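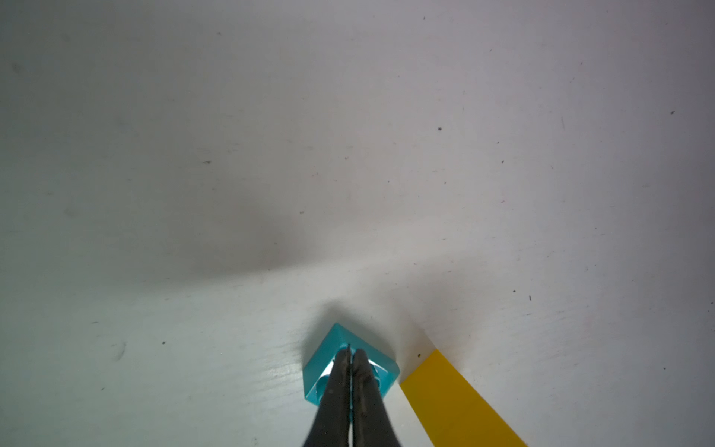

Travcombe has reopened its brick sorting table for the January intake, with 2951 donated pieces listed for checking before they are packed into classroom sets.

The work is done on a white tabletop with wallpapered walls on three sides, in a pattern of purple violets and green leaves. A pink holder for pens, markers and pencils stands at the back left corner.

Pieces are graded by size, color and wear. Grade 2 covers surface scratches. Grade 3 covers cracked walls or damaged studs, and those pieces are withdrawn.

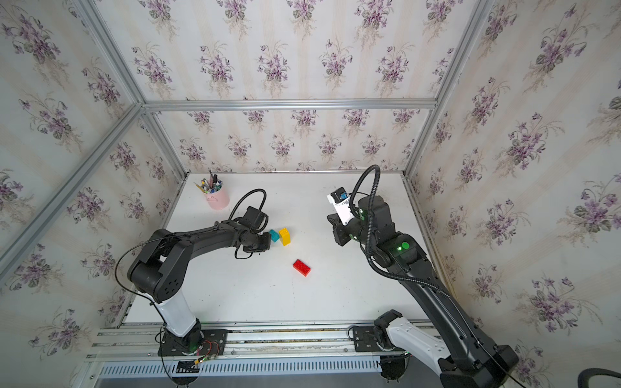
Colors and sizes

The current batch includes teal, yellow and red. Red two-by-four pieces have eight studs and are filed separately from the taller yellow ones with four. 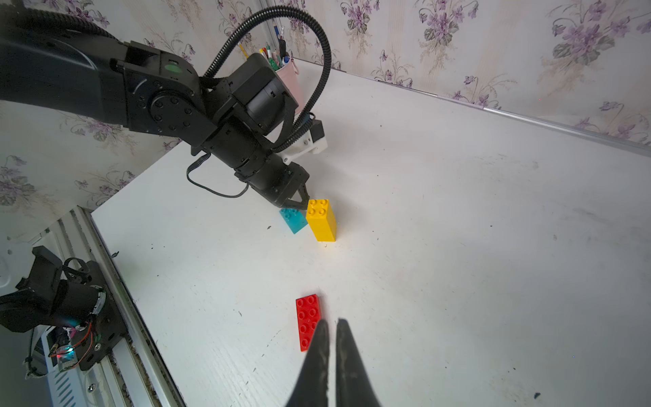 Each finished set is sealed, weighed and given a shelf number. Guangming Fan, who keeps the stock list, said 11 schools had placed orders. Chiriac will supply the boxes. Orders received after noon are entered the next working day.

Filed under: Local News, Toys and Learning

Search this site Go

Contact the newsdesk | © Staletti | Back to top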